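4.3 Premature closure in the block transfer task

The fault that took most of our time during the March trials had nothing to do with planning. The arm reached the block, stopped at the correct pre-grasp pose, and then closed the hand before the thumb had come under load. In the log the grasp was recorded as complete. The controller went on to the lift and transfer stages with an empty hand, opened it over the box, and reported success. We refer to this as premature closure, and to the report that follows it as a false completion.

The task itself is simple. A small red cube is placed to the right of an open black box on a low white table, and the robot is to pick it up with the right hand and drop it into the box. The left hand takes no part and is held upright beside the table. The hands run the Pisix finger controller, and the arm trajectories come from the Sundaram planner described in Section 3. At the pre-grasp pose the thumb lies low against the tabletop on the near side of the cube, with the four fingers extended and slightly curled beyond it. The clearance between thumb and table is small by design, and the fault turned out to depend on it.

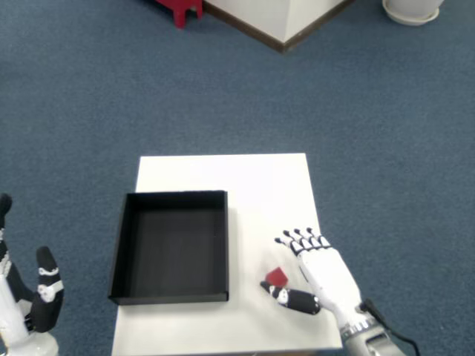 Vinh Chu, reading an early draft of this section, objected that a false completion should be counted as a safety event and not as a grasping error, on the grounds that every later stage trusts the flag and a person reaching in to reset the block would trust it too. We have adopted that position. All figures below treat a false completion as a stop condition, and the trial is closed at that point even where the arm would have continued without harm.

Out of 689 trials, 70 ended in a false completion. A further seven ended in a missed grasp that the controller detected correctly, and these are not discussed here. The false completions were not spread evenly. They were rare when the cube was set square to the hand and common when it was turned so that a corner pointed toward the far edge of the table. With the cube turned, the first contact falls on an edge and the finger load rises slowly. The thumb, meanwhile, can touch the table on its way in. The Pisix controller sums the motor currents of all digits and compares the sum with one threshold. Thumb friction against the tabletop was enough to raise the sum past that threshold, and the hand was declared closed on an object it had not gripped.

We first suspected the cable at the wrist. A stiff cable can load the last joint and shift the hand by a small amount between calibration and use. Giang Ung repeated the calibration with the cable routed three different ways, and the offset did not change enough to matter. Replacing the thumb motor made no difference either – the new motor showed the same current rise at the same height above the table.

The pre-grasp pose was then examined more closely. It is the last moment at which the hand is at rest before closure begins, and any error in thumb height is already present there. The cube should sit between thumb and fingers with the thumb low but free of the surface. In the planner this height was a fixed value, entered for an earlier table and never updated. It was too low for the present one. The joint encoders gave no sign of this, as the commanded pose was reached within tolerance in every trial. The error was in the command.
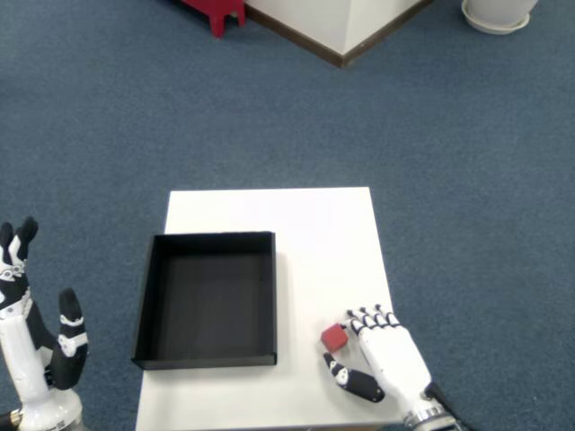

Figure 7. Right hand at the red cube before closure, with the open black tray on the left half of the table.

Two changes were made. The thumb height is now measured at the start of each session by lowering the thumb until contact and backing off. The closure test was also split, so that thumb and finger currents must each pass their own threshold, and the thumb reading is ignored until the fingers have begun to load. A check was added after the lift as well: the hand squeezes briefly, and if the fingers travel further than the width of the cube allows, the flag is withdrawn and the arm halts in place.

The halt needs some care. An arm stopped over the table with power on is a hazard to whoever clears the fault, and our first version released the halt automatically once the hand was opened by the operator. This was removed. The release now requires a separate key press at the console, outside the reach of either arm.

The split threshold has one known weakness. For objects much softer than the cube the finger currents rise too slowly, and the controller times out on grasps that are in fact good. We have not corrected this. The Hosex foam parts used in Section 5 were therefore run with a longer timeout, and their cycle times should not be compared with those given for the block transfer task.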